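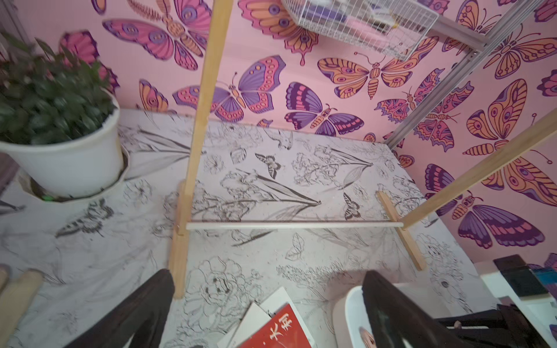

Butterfly wall covering behind the flower-and-bird print

Category: Home network > Slow or dropped Wi-Fi
3 min read

Ticket opened 12 Mar 2020. Status: solved, and I'm delighted!

Problem: the Randby router in the hall drops the craft room every evening. Laptop says connected, nothing loads. The rest of the house is fine, and so is the craft room in the mornings.

Kit: Randby router, Ernier extender on the landing, one laptop, one printer. All on the same network name since September.

Tried first:
- Restarted the router. Good for an hour, then the same again.
- Moved the extender to the other landing socket. Slightly stronger signal, still dropping.
- Forgot the network on the laptop and joined again. No change.
- Switched the printer off completely. No change, but worth ruling out.

Then I ran the Irusis signal checker, which is a lovely little program and draws you a live graph of every network in range. In the evening there were 5 others sitting on channel 9, right on top of mine! In the morning there were only 3. The router had been set to pick its own channel, but it only picks when it starts up.

Fix: logged in to the router, Wireless, Advanced, took channel off Auto and set it to 4. Saved, waited for the lights to settle, restarted the extender as well - it hung on to the old channel until I did.

Result: four evenings without a single drop. Video calls work, the printer wakes up when asked, and pages load as quickly as they do downstairs.

Still open: the Ochoa firmware page lists a newer version for the extender. I'll put that on at the weekend and add a note if anything changes.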